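Progress report to the Dirnus Fund
Community meals and cookery project, Tastville
04/11/2019
By the project manager, Fetura Kitchens

This report covers the second half of the first grant year. It follows the headings in the grant agreement, apart from the section on transport, which has been folded into the one on costs.

Meals served

We served 482 meals in the period. Most were lunches at the Lloyd Street hall, and the rest were cooked there and taken out to people who could not get to us. The lunches were busiest in the last few weeks, when the weather turned and more people wanted something hot. Soup with bread is still what gets asked for most. The fish pie was dropped after a short trial as it did not keep well between cooking and serving.

We had planned to run the lunch all through the summer without a break. In the end we closed for 2 weeks while the hall owners replaced the hot water boiler. We gave notice on the door and by telephone, and regular guests were told where else they could eat. The closure is the main reason the total is lower than the forecast in our application.

Cookery course

The course had 30 places and all of them were filled. Sessions cover basic knife work, cooking from store-cupboard goods, using up leftovers and planning a week's shopping. We moved the session on food labels to the start of the course, as people were asking about use-by dates from the first evening and it made sense to deal with that early.

Attendance was steady until the clocks went back and then dropped a little. Several people told us they do not like the walk from the bus stop in the dark. We have asked for the light over the side entrance to be mended and are now starting the evening session half an hour earlier.

Feedback forms were handed out at the end of the course. The recipe sheets were well liked, though the print was too small, and this has been put right for the next group. People wanted more time for eating together afterwards and less time on the written budget exercise. We agree with this and have cut the exercise to one page. 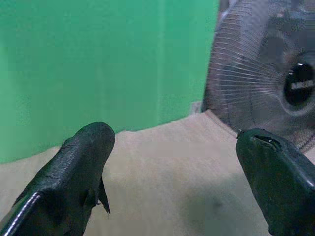
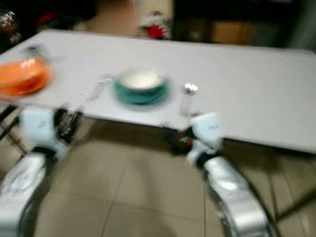
Kitchen and equipment

The second-hand oven bought with the grant is in use and has given no trouble so far. It holds more trays than the old one, so the main dish can be cooked in one go. The fridge is a different matter. The door seal has been replaced, but the temperature log still shows readings at the top end of what we would accept. We have been keeping milk and cooked meat in the smaller fridge in the meantime. A new one will be needed before long and we have asked for two quotes.

The hall was inspected for food hygiene during the period. The inspector asked us to write down our cleaning routine for the store room, which we had been doing without a written sheet. The sheet is now on the wall and is signed each day.

Costs

Spending stands at 58 per cent of the year's grant. Food cost more than we had allowed for, mainly oil, butter and cheese. This was balanced by lower spending on transport. We had budgeted for van hire for the delivered meals, but the rounds have been short enough to do by car and we have paid mileage instead. We would like to move the money left in the transport line across to food and ask for your agreement to this. No other change to the budget is requested.

Hall rent has been held at the same rate until the end of the grant year. The owners have said it will go up after that – we do not yet know by how much – and we will allow for it in any future application.

Difficulties

Referrals have been slower than expected. We wrote to the surgery and the housing office at the start of the project and had a good response from one and very little from the other. A second letter has gone out with a simpler form. Most new guests still hear of us from people who already come, and this means we are probably not reaching those who live alone and rarely go out.

Storage is tight. Dry goods share a cupboard with another hall user's chairs, and stock has to be moved each time the chairs are needed. We have asked for a lock-up shelf unit in the corridor and are waiting for a reply.

Next steps

The next cookery course begins in February and will follow the revised order of sessions. Before then we will choose a fridge, settle the storage question and follow up the second letter on referrals. The full accounts will be sent with the end-of-year report.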